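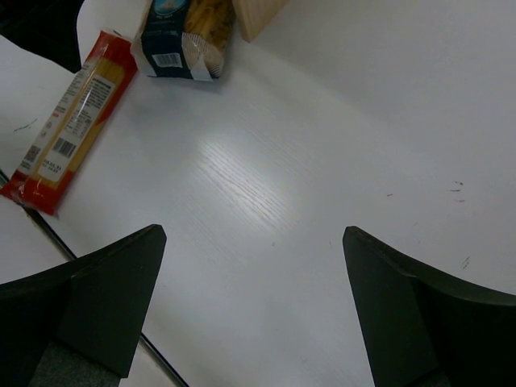

Figure 1.

3.2 Hearths and the sorting of the stone tools

The excavation at Skermont opened two trenches on the lower terrace, one on each side of the old stream bed. Both reached the dark layer that Mamo had noted in his first survey, and both produced chipped stone, burned bone and fire-cracked rock. The east trench was the richer of the two. The hearths there had been cleaned out and used again, so the ash spread well beyond the stones that ringed them.

All soil from the dark layer was passed through a fine mesh. Soil from the layers above was screened only where the trowel had already turned up worked stone. This means that small flakes are probably undercounted in the upper part of the sequence, and we make no claims here that depend on them.

The stone was sorted by raw material first and by form second. Most of it is a gray chert that outcrops on the slope behind the site. A smaller share is a banded brown stone that does not occur nearby. Woldemariam (this volume) matches it to the Dandberg quarries, a walk of 60 kilometers over the pass. We follow his reading, although the Henare beds have not yet been tested and could supply a similar stone.

Of the scrapers complete enough to measure, 20 are made from the brown stone. They are shorter than the gray ones and their edges are steeper – what we would expect of tools that were resharpened many times before being thrown away. No cores of the brown stone were found in either trench. It seems to have reached the terrace as finished tools or as large flakes.

Feven Ejigu examined the edges under low magnification. Rounding and polish along the working edge fit with hide scraping, but several pieces were too weathered to judge and were left out of the use-wear table. Bone from the same layer is badly broken, and its identification is treated separately in section 3.4.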